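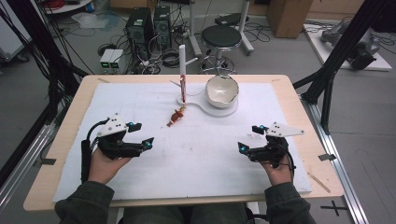
Mesa de trabajo con tablero blanco y dos pinzas de mano.

Cartografía comunitaria
Apuntes de la sesión 5: puntos de control y mosaico de fotografías aéreas con cometa

Docente: Isla Gourlay
Lectura previa: apuntes de la sesión 2 (escala y proyección)

1. De dónde partimos

En la sesión anterior quedó elegida la zona: la ribera de Tedonholm, entre el embarcadero viejo y la desembocadura del canal. El grupo de vecinos quiere un mapa actualizado de los carrizales y de los senderos que bajan al agua. El plano municipal recoge los edificios y la carretera, pero los senderos faltan casi todos.

Volamos con cometa porque en la ribera sopla viento casi todas las tardes. Con viento flojo se usaría globo. El procedimiento de tierra es el mismo en los dos casos.

2. Qué es un punto de control

Un punto de control es un lugar del terreno cuyas coordenadas se conocen y que se reconoce sin dudas en las fotografías. Sirve para colocar el mosaico en su sitio y corregir las deformaciones. Puede ser natural (la esquina de un muro, el cruce de dos caminos) o artificial (una lona, una cruz pintada).

Los puntos naturales tienen la ventaja de que siguen ahí cuando se vuelve a medir. En los carrizales hay muy pocos, de modo que colocaremos lonas.

Condiciones de un buen punto:
- Contrasta con el suelo. Sobre barro oscuro, lona clara; sobre grava, lona roja o negra.
- Tiene un centro definido. Una lona cuadrada lisa obliga a adivinar el centro, una cruz no.
- Está a ras de suelo. La esquina de un tejado aparece desplazada en las fotos oblicuas.
- No se mueve. Cuatro piquetas por lona, también si parece que no hace falta.

3. Cuántos y dónde

Para esta zona trabajaremos con 6 puntos: cuatro cerca de las esquinas, uno en el centro y otro en la parte más baja, junto al canal. Si todos quedan alineados a lo largo del sendero principal, el mosaico ajusta bien en esa línea y se tuerce a los lados. Es el error más frecuente en los trabajos de cursos anteriores.

El punto del canal es el más incómodo de alcanzar. Se mide primero, antes de que suba el agua.

4. Medición en campo

Cada pareja lleva un receptor, una libreta y el croquis impreso. En cada punto se anota:
a) código del punto, escrito también en la lona
b) coordenadas y precisión que indica el receptor
c) hora de comienzo y de fin
d) un dibujo del entorno con dos referencias fijas

El receptor se deja quieto 5 minutos sobre el centro de la lona antes de anotar. Se hacen dos lecturas, separadas por el tiempo que se tarde en recorrer los demás puntos. Si no coinciden dentro de la precisión indicada, se repite la medida. No se promedian lecturas incompatibles.

5. Selección de fotografías

Del vuelo de marzo salieron 797 fotografías. La mayor parte no sirve: están tomadas durante el ascenso, salen movidas o enseñan sobre todo horizonte. Criterios de descarte, en este orden:

- Desenfoque visible al ampliar.
- Línea del horizonte dentro de la foto.
- Altura muy distinta a la del resto. Se nota comparando el tamaño de un mismo objeto.
- Duplicados. Entre dos casi iguales, se guarda la más vertical.

Conviene que cada foto comparta con la siguiente más de la mitad de la superficie. Al descartar, comprobad que no se abre un hueco. Una foto mediocre que cubre un hueco se queda.

6. Montaje del mosaico

Usaremos Skander, instalado en los equipos del aula. Quien trabaje en casa puede hacerlo con Fluko, que lee los mismos archivos, aunque guarda los puntos de control en un formato propio y hay que exportarlos aparte.

Pasos:
1. Crear el proyecto y fijar el sistema de coordenadas. Cambiarlo después desplaza los puntos ya marcados.
2. Cargar las fotos seleccionadas.
3. Marcar cada punto de control en todas las fotos donde aparezca, como mínimo en dos.
4. Lanzar el ajuste y leer la tabla de errores.
5. Revisar el punto con peor error. Antes de borrarlo, comprobad que no haya coordenadas intercambiadas o un código mal copiado.
6. Exportar el mosaico y abrirlo sobre el plano municipal.

Un error pequeño en la tabla no garantiza un buen mosaico. Con pocos puntos el programa puede ajustarlos muy bien y deformar el resto. Por eso se reserva uno (el del centro) sin usarlo en el ajuste y se mide después cuánto se desvía.

7. Vuelo y permisos

La salida de campo es el sábado 20 de abril. Punto de encuentro: aparcamiento del embarcadero. El permiso de acceso a los terrenos de Lachance cubre solo el sendero y la orilla; no se puede cruzar el prado vallado aunque la cometa caiga dentro. En ese caso se avisa a la docente.

Guantes obligatorios para quien sujete la línea. No se vuela con tormenta cerca ni junto al tendido eléctrico de la carretera.

8. Entrega

Por parejas: mosaico exportado, tabla de puntos con las dos lecturas, páginas escaneadas de la libreta y una página con el error del punto reservado y su explicación. Las libretas pasadas a limpio no se aceptan, hace falta la original.

Para la próxima sesión: traer leída la parte de digitalización de senderos y una lista de nombres locales de la ribera, con su fuente.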